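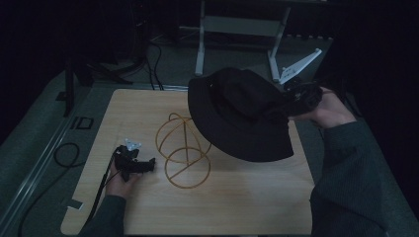

Margaux Baudry
Millinery and Headwear Care, Unit 4 handout: Supporting and storing soft-brimmed hats
Revised January 7, 2023

Read this before the bench session. Bring one soft hat of your own, any color, and a tape measure. Stands are supplied.

1. What a stand has to do

A hat stand carries the crown from the inside so that the brim is free. If the brim carries the weight, it takes a set. In cotton and light felt this can happen over a single summer in a closet. Students often bring in bucket hats in August with one side of the brim turned up, and the usual history is that the hat spent the spring on a hook or under a pile of scarves.

We use three types of support in this course.

Solid block. Best for reshaping with steam. Heavy, takes up shelf space, and slow to dry under. The Tessier blocks in the cabinet are sized on the underside. Do not use them for storage.

Padded post. Fine for felt hats with a firm crown. A soft crown slumps over it and shows the outline of the pad.

Open wire stand. Bent rods that cross over the top, joined to a ring at the base. Air reaches the lining, the stand weighs very little, and a soft crown settles over the curve without being stretched. The yellow ones on the benches are this type. For bucket hats, it is the one to choose.

2. Fitting the hat to the stand

Set the stand on a flat table with the ring down. Check that it does not rock. A stand that has been stepped on can usually be bent back by hand, but see Henryk Jasińska first, as the coating cracks if the rod is bent sharply.

Open the crown with your fingers and push out any dents from the inside. Bring the hat over the stand with the opening down. Look for the point where the two rods cross and line it up with the center of the crown tip. Lower the hat straight down and let go. Do not pull it.

Then check the following:
The side seam hangs straight.
The brim clears the tabletop, or rests on it evenly all the way around.
No rod shows as a ridge through the crown. If one does, put a sheet of acid-free tissue between the stand and the lining.

If the hat sinks until the brim folds against the table, the stand is too small. Go up a size, or pad the top with tissue.

3. Reading the brim

Most bucket hat brims are stitched in rows that run parallel to the edge. The rows stiffen the fabric and hold the layers together, so they are the first place to look for damage. Work in good light. Black fabric hides pulled threads, and you will need to tilt the hat to see them.

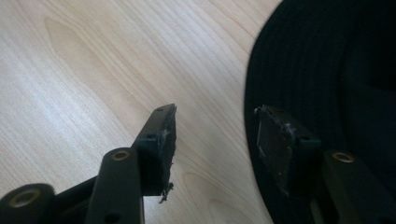

Surface matters when you inspect dark fabric. Work on a bare table and clear it of offcuts first. Lint, dust and loose thread from a black hat show up at once on pale wood like this, even where the grain is strongly figured, and you can tell what the hat is shedding as you turn it. A dark cutting mat hides all of it. If your bench at home is dark, lay down a white cotton sheet.

Go around the brim once with the fingertips and once by eye. Mark skipped stitches with a pin and soft spots with tailor's chalk. Write both on the record card before you do any repair.

4. Cleaning before storage

Brush in one direction with a soft brush. For cotton, spot clean the sweatband with a damp cloth and a drop of plain soap, then rinse with a second cloth. Leave the hat on the wire stand overnight. Do not put it near the radiator.

Wool blends should go to Fabrice Rolland's table. They are covered in Unit 5.

5. Storage

One hat to a stand, brim clear of its neighbors. If shelf space is short, soft hats may be boxed with the crown stuffed and the brim flat, crown up. Do not nest them. Label the box on the short end.

The teaching collection is kept in the Gullow room. It holds 209 hats, and every one has a card. Return each hat to the shelf number on its card and leave the stand inside it.

Preparation for Unit 5

Measure your hat at the sweatband, the crown height and the brim width, and enter the figures on a blank card. Read the Britis notes on wool and felt. Write 600 words on the condition of your hat and how you would store it, and hand it to Mireille Le Goff at the start of class.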